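Capítulo 2
Separar, agrupar, nomear: as letras como objetos

Neste capítulo
Letras que se pegam na mão
O prato como limite do grupo
Misturar tudo e recomeçar
O que registrar

Antes de ler palavras, a criança precisa aceitar uma ideia pouco evidente: a de que um desenho pequeno, sem semelhança com coisa alguma, tem um nome e continua a ser o mesmo desenho quando muda de cor ou de lugar. Uma cadeira virada de lado é ainda uma cadeira. Com as letras minúsculas não é assim. Um "d" virado pode passar a ser "b", "p" ou "q", conforme o lado para onde se vira. A dificuldade é conhecida de quem trabalha com turmas de alfabetização e volta a aparecer nos capítulos 4 e 5.

O capítulo 1 tratou das letras impressas, em cartazes e livros. Aqui passamos às letras soltas, de espuma, que se podem pegar, empilhar, perder debaixo do armário e guardar em caixas. O material é barato e existe em muitas escolas, quase sempre incompleto. Isso não impede o trabalho. Para as atividades deste capítulo bastam poucas letras de cada vez e alguns pratos comuns, de cozinha.

O prato serve de limite. Uma letra está dentro ou está fora, e a criança vê isso sem explicação. Dizer "junte as letras parecidas" a um grupo de cinco anos costuma produzir um monte único no meio da mesa. Com pratos, a mesma instrução dá lugar a grupos separados, que depois se podem comparar e discutir. Convém forrar a mesa com papel pardo ou outra cobertura lisa, de uma só cor, para que as letras se destaquem do fundo. 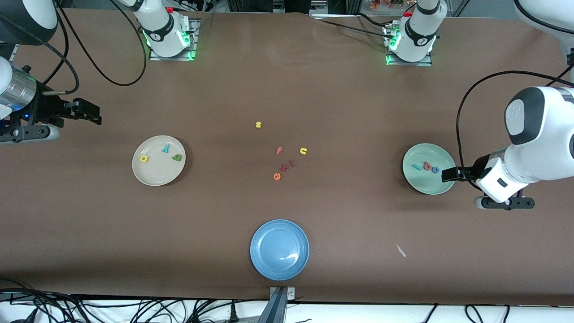
Ginette Beaudoin objeta que os pratos coloridos atrapalham: a criança tende a pôr a letra verde no prato verde e dá a tarefa por terminada, sem olhar para a forma. Ela prefere pratos todos brancos até a terceira ou quarta sessão. A objeção é justa quando o critério pedido é a forma. Quando o critério fica em aberto, a escolha pela cor é uma resposta legítima e deve ser anotada como tal — o professor fica sabendo o que a criança viu primeiro.

Os critérios de separação podem ser introduzidos nesta ordem:

Cor. É o mais fácil e serve para apresentar o material.
Forma geral. Letras com haste comprida, letras com curva fechada, letras só de traços retos.
Nome. Letras que a criança já sabe dizer e letras que ainda não sabe.
Uso. Letras do próprio nome, letras do nome de um colega.

O segundo critério pede mais tempo. Um "a" e um "d" podem ir juntos por causa da curva, ou separados por causa da haste, e as duas decisões se defendem. O "y" costuma ficar sem grupo. Deixe-o fora dos pratos enquanto a turma discute.

Ao fim de cada rodada, as letras voltam para o centro da mesa e são misturadas. A segunda rodada usa as mesmas letras e outro critério. Não troque o material entre uma e outra.

Para o registro, use a ficha 2, no fim do volume. Anote o critério dado, as letras de cada prato e as que sobraram. Se a criança mudou uma letra de lugar, anote também, com uma seta.

2.1 Letras que se pegam na mão

Comece com 9 letras e dois pratos. Entregue as letras fora de ordem e espere um pouco antes de dar a primeira instrução.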